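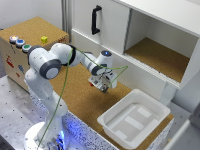 Cork tops and button boxes: gallery

Judel is a two-person workshop in Tastdale. We make tables, trays, stools and boxes in wood and cork, mostly to order and mostly small. Meifang Tang does the cutting and joinery, Yanling Liang does the cork, the finishing and anything with a wire in it. The pieces in this gallery are from the last year or so, and a few of them are still in the shop. Sizes are given where people usually ask for them. Click any picture for a larger version.

Side table for a hallway
Birch frame, cork top with a narrow wooden lip. The lip was added at the customer's request to stop keys sliding off. Height 400 mm.

The same table, underside
The top is held by four screws through slotted holes and can be lifted off if it ever needs replacing.

Sheet cork before cutting
We buy it in 11 mm and in a thinner grade for trays. The thick sheet has a coarser grain and takes a knock better.

Edge detail
Cork glued to plywood, edge sanded by hand. We leave the plywood layers showing on most pieces and give them one coat of clear oil. Some customers ask for a painted edge instead, and we can do that in any colour – allow an extra week.

Button box, first version
Three push buttons set into a plain top, made for a nursery that wanted something the children could press all day. The buttons light up. This one had a lid that screwed down from above, and the screw heads were a nuisance.

Button box, second version
Screws moved to the base. The top was changed to cork at the same time, so that blocks and cubes could be put down on it without much noise. Buttons in orange-red, blue and green.

Buttons before fitting
They come with a plastic ring and a nut behind. The hole has to be clean or the ring sits crooked, so Meifang drills from both sides. Spare buttons are available separately in single colours.

Wiring inside a button box
Each button has its own pair of wires, labelled at both ends. The battery holder is fixed to the base panel and comes out with it.

Set of small cubes
Beech, painted, made as an extra for the button boxes. Available in yellow, red and plain. We don't sell these to homes with children under three.

Serving tray, large
Oak sides, thin cork base, sealed. Wipe with a damp cloth and dry it straight away. It shouldn't go in the sink.

Serving tray, small
254 mm across. The handles are cut into the sides and not added on.

Desk top for a sewing room
A loose cork top that sits over an existing desk. Pins can be pushed straight into it, and the marks mostly close up again. Made in two halves to get it up a narrow staircase – the join runs front to back and is hard to find with your hand.

Stool with cork seat
The seat is built up from three layers and shaped with a rasp. Warm to sit on. There was one of these in the window during September and we were asked about it more than anything else.

Letter box for the Relach reading room
Plywood body, slot in the front, cork top used as a noticeboard for small cards. The slot is lined with felt.

Pen tray
Made from offcuts. We do a batch of these whenever the offcut bin is full, and no two are quite the same length.

Repair: scorched table top
A hot pan had been left on the middle of it. Cork can be patched if the damage is small, but here the mark had gone too deep and we put on a new sheet. The frame was fine and only needed cleaning.

Repair: stickers and marker pen
A play table back after two years' use. Stickers come off bare plywood with warm water and patience. Marker pen on cork is another matter. Light sanding will fade it, though a faint trace usually stays.

Workbench, end of the day
Knives, straight edge, glue pot. We have had the same straight edge since the shop was in Yanling's garage.

Sample pieces
If you can't decide on a finish, we can post a set of samples, oiled, sealed and bare. The set costs a few pounds and we take that off your order.

Ordering
Most orders take roughly 30 working days from the deposit. Button boxes take a little longer as the buttons are ordered in. Send us the size you need, the height if it's a table, and a photo of the room if you have one. Delivery within Tastdale is free. Further away we use a carrier, and large tops travel in a crate that we ask to have back.

Gallery last updated 14 Jul 2025. Please ask before using any of the photographs.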